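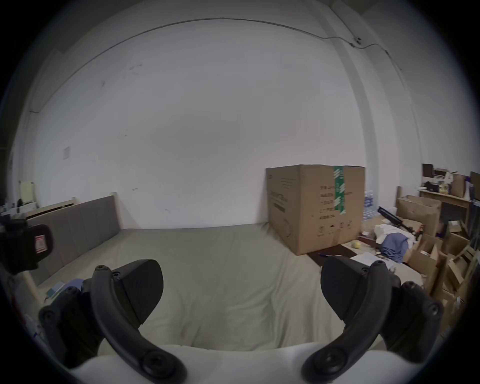
Large room, tall white wall, cable run near the ceiling.

Unit 4: Working Out Guest Capacity
Event Planning I, September term
Instructor: Upendo Kombo

Couples usually ask about capacity before they ask about price. The number on a venue's website is often the standing figure, and a seated dinner will come in well under it. Get the seated number in writing.

Terms for this unit

Gross area – the whole floor, wall to wall.
Net area – what remains after the dance floor, bar, band and service aisles are taken out.
Round – a table for eight, or ten if the chairs have no arms.

Worked case: the Solterero reception

Net area: 2,148 square feet
Invited: 300
Replied yes by the first deadline: 72
Replied no: 46
Still to answer: 182

Do not plan the layout on 72. Draw one for the replies in hand and one for everybody who could still come, which is 254 guests. At ten to a round that makes 26 tables. Check whether they fit the net area with chairs pulled out and a clear path to each exit. If they don't, the couple needs to hear it before the linens are ordered.

The head table is drawn first – moving it later moves everything else.

For next class

Read the Marus and Tanui contracts in the packet and mark the clause on final head count. The two handle late changes differently. Bring a pencil layout to scale, quarter inch to the foot. Flunska users may print theirs, with table numbers showing.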